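Home | Guides | Materials | Workshop notes | Contact

Filed under: Outdoor displays and stalls

Setting out small loose pieces on a green table covering outdoors

2022-08-31
By Diệp Âu

These notes cover the laying out of small, light, brightly coloured pieces (artificial flower heads, play blocks, counters and similar) on a covered table in the open air. They assume a folding trestle table, a plain mat or cloth, and a site with hard standing. Indoor tables are simpler and most of the steps on fixing can be skipped.

The method was written for the Drukska courtyard market, where the stock table holds 385 pieces when full. It scales down without trouble.

What is needed

- One folding table, with legs that lock.
- One mat or cloth in a single flat colour, large enough to reach all four edges.
- Table clips, at least two per side.
- Shallow trays for spare stock.
- A roll of double-sided tape, low tack.
- A damp sponge and a dry cloth.
- A tape measure and a stick of tailor's chalk.

Choosing the covering

Green is the usual choice for flowers and works well with yellow and red, which are the colours that sell first on our table. Blue pieces show less clearly on it and should be moved to a paler ground. Avoid patterned cloth. Small pieces laid on a pattern are hard to pick out from a few paces away, and harder still when the light is flat.

A mat with some weight is better than thin cloth. The Naciri rubber-backed mat we use does not lift in a light breeze and can be rolled up with the table still standing. Thin felt is acceptable if it is clipped on every side and pulled tight. Glossy plastic should be avoided outdoors: under a bright sky the glare hides the pieces, and rounded ones roll on it.

Wipe the mat before laying it. Grit under a mat makes small bumps, and any piece with a narrow base will fall over on them.

Placing the table

Set the table so that the long side faces the path people will use. Keep the short ends clear of lamp posts and other poles by at least the width of one person. A post close to the table splits the queue and throws a narrow shadow that crosses the display during the day.

If there is a building or a large canopy on one side, put the table on its sheltered side, but not hard against it. Wind coming over a roof edge drops a short distance out from the wall and will clear a table quickly. Some 26 inches between the wall and the back edge of the table has been enough in the courtyard.

Check the level in both directions. A round piece placed in the middle of the table should stay where it is put. If it rolls, pack the low legs.

Laying out the clusters

Loose pieces look untidy when they are spread evenly. Group them into clusters and leave plain mat between one cluster and the next.

1. Chalk a light line down the long centre of the mat. It will be hidden or wiped off later.

2. Mark cluster points on the line, a forearm's length apart.

3. Start each cluster with its largest pieces. Put them slightly apart, so that the gap between them can take a second colour.

4. Fill the gap with the darker or stronger colour. With yellow outer pieces, red in the middle holds the cluster together when seen from a distance.

5. Add smaller pieces last, above or beside the large ones. They should touch their neighbours.

6. Stand back to the path and look at the whole table. Remove pieces from any cluster that has run into the next one.

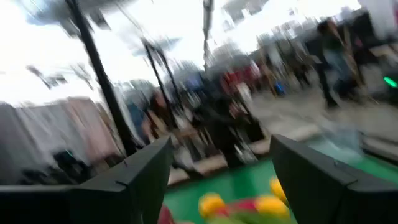
Keep the pieces in a cluster low. Anything stacked more than two high will be knocked by sleeves, and on a windy day the upper layer goes first. Where height is wanted, put a small block under the mat before the pieces go on and press the mat down around it.

Handle each piece by its sides. Artificial petals gripped from above tend to fold, and the crease stays in the fabric. Hard plastic pieces are less sensitive, but they slip when held by one corner. Lower the piece until it touches the mat and then let go. Dropping it from even a small height shifts the others.

Fixing

Low-tack tape is used under the outer pieces only. A square the size of a thumbnail is enough. The inner pieces are held by their neighbours, and leaving them free means that a sold piece can be lifted out without disturbing the cluster.

Do not use glue dots on the mat. They leave marks that collect dust, and the Birnberg type will take the surface off a foam mat when pulled. If tape residue builds up, rub it with a dry cloth first and use the damp sponge afterwards.

In stronger wind, change the order of work: fix the outer pieces of every cluster first, then fill the centres. It is slower, but an unfinished table stays in place if it has to be left.

Restocking during the day

Keep the spare pieces in trays under the table, one colour to a tray. Refill a cluster when its centre shows bare mat. Smaller gaps can be left - a table that is topped up after every sale never looks settled, and the constant reaching moves other pieces.

Pieces that fall on the ground go into a separate tray and are washed before they return to the display. Fabric flowers should be brushed, not washed, and left overnight.

Packing away

Clear the small pieces first, working from the ends towards the middle. Peel the tape from each piece as it comes up. Tape left on in storage hardens and has to be scraped off.

Roll the mat with the display side outwards. Rolled the other way it curls up at the ends when next laid, and the curl takes an hour or more to drop. Our present stock stands at 1,662 pieces, kept in Durden crates with the tray colours written on the lids. The crates are checked again in October, when the market moves indoors and the clips and tape can be put away until spring.

Previous guide: Weighting a trestle table | Next guide: Storing fabric flowers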